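Bamden basket weavers open their doors for a summer of making, mending and sorting

2008-06-21

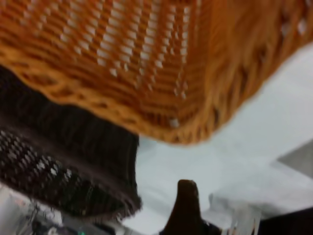

The Petrenko Basket Rooms in Bamden are pleased to announce a new summer season of open afternoons, with a permanent handling table where visitors may pick up woven baskets, turn them over, look underneath and ask as many questions as they please. The season is free to attend, there is no need to book, and children are very welcome so long as they bring a grown-up who doesn't mind being taught a thing or two.

The Rooms have held a collection of household baskets since the family shop closed, and at the last proper tally it stood at 277 pieces. For a good many years most of these lived on high shelves, where they could be admired by tall people and dusted by nobody in particular. A long clear-out, begun in February and only lately finished, has brought the best of them down to where they can be reached.

"I grew up with baskets that were used for everything," said Lise Lévesque, who has run the Rooms for some 4 years. "Eggs, kindling, the cat, my brother's football boots. My grandmother would have thought it very odd to put one behind a rope and ask people to stand back. You learn a basket with your hands. You feel where the maker was in a hurry and where she was enjoying herself, and you can't get that from a label, however nicely I write it."

Visitors often begin by looking at the outside of a basket and never get much further, so the handling table has been arranged to encourage a bit of nosiness. Orange wicker sits with very dark brown, and close weaving with the more open sort that lets the light come through in little specks. The staff will gladly show anyone how to hold a piece up to the window and follow a row of gaps across it, and how a braided rim, which feels like rope under the thumb, finishes off the edge and gives you something to get hold of. Lise is particularly fond of rims and has been known to talk about them well past closing time, so those with a bus to catch may wish to say so at the start.

Alongside the table there will be a mending corner, run in partnership with Asta, the small Goreck workshop that has looked after the collection's repairs for as long as anybody at the Rooms can remember. Members of the public may bring in one basket each per visit. Small breaks and loose ends can usually be seen to while you wait, with a cup of tea if the kettle is free, and larger jobs will be taken back to Goreck and returned within three weeks. There is a modest charge for materials on the larger jobs, and Asta will always give a price before starting. Please empty your basket before you come. Last summer's trial afternoon turned up a set of house keys, a birthday card with the money still in it and a quite astonishing number of clothes pegs.

For those who would like to have a go themselves, two beginners' sessions will be held each month until the end of the season. Everyone starts with a small round base and works up the sides from there, and most people go home with something that will hold a few onions or a ball of wool. It may lean. The first basket Lise ever finished leans so badly that it has to be propped against the wall, and she keeps it by the front door to cheer up anyone who is feeling discouraged. Willow, tools and aprons are all provided, though anyone with a favourite pair of secateurs is welcome to bring them along.

The clear-out has also given the Rooms the chance to think about how baskets are kept at home, and a short leaflet on the subject will be handed out at the door. It suggests keeping wicker away from radiators and strong sun, brushing it now and then with a soft dry brush, and wiping off sticky marks with a barely damp cloth before letting the air get to it. It also has a few words on stacking -- heavy pieces at the bottom, handles turned the same way, and nothing forced inside anything else, however tempting it is when the cupboard door won't shut.

"We have made the room a good deal plainer than it used to be," Lise added. "White surfaces, fewer signs, more space to put your elbows. The colours do the work then. People come in and go straight to the orange ones, and then they find they have been holding a dark one for ten minutes and don't want to give it back."

The Rooms would also love to hear from anyone who bought a basket from the old Petrenko shop or who had a relative working there. Stories, receipts and photographs are all of interest, and can be copied on the spot and handed straight back. A small display of them is planned for the autumn.

The Petrenko Basket Rooms are open in the afternoons throughout the summer. The building is on one level, with a wide door at the side for pushchairs and wheelchairs -- please ring the bell and somebody will come round. Members of the press who would like to visit, try the mending corner or talk to Lise Lévesque are asked to get in touch with the Rooms beforehand so that the good biscuits can be bought in.

ENDS

Sign up to our newsletter for news of open afternoons and beginners' sessions. You can unsubscribe at any time.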